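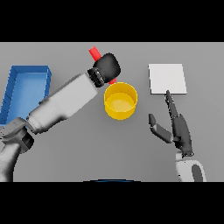
Week two of teaching a simulated robot to put a red thing in a yellow thing. My degree has never felt so relevant.

The goal is 200 good demos by the end of the month. I drive both arms by hand in the sim, the policy learns from whatever I did. Including the parts where I was reaching for my coffee.

Gondmont (our collection tool, don't look for it, you're happier without it) saves every run I don't delete. So the real job is deleting. I am a very expensive trash can.

Things that got a run tossed today: dropped the rod. Dropped the rod again. Held the rod perfectly for a full minute while answering an email.

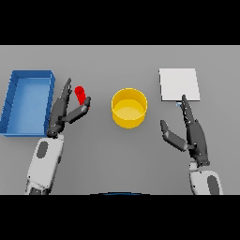

The hard part is variety. If I grab the rod the same way every time, the model learns that one grab and panics at any other angle. So I practice being a little bit worse, on purpose, in new directions.

The right hand has no lines in this task. I still have to record it. Leave it twitching and the policy decides that twitching is how you win.

Someone asked why we don't script the whole thing. We did. The Rovell set is scripted, over 2000 runs, all smooth as butter, and the model trained on it moves like it has never met an object.

My messy demos beat it on our last test. I've asked for this to go in my review under "strengths."

Tomorrow we shuffle the start positions — tray, bowl, pad, all of it — and I get to find out which of my habits the model picked up. My money is on the hesitating.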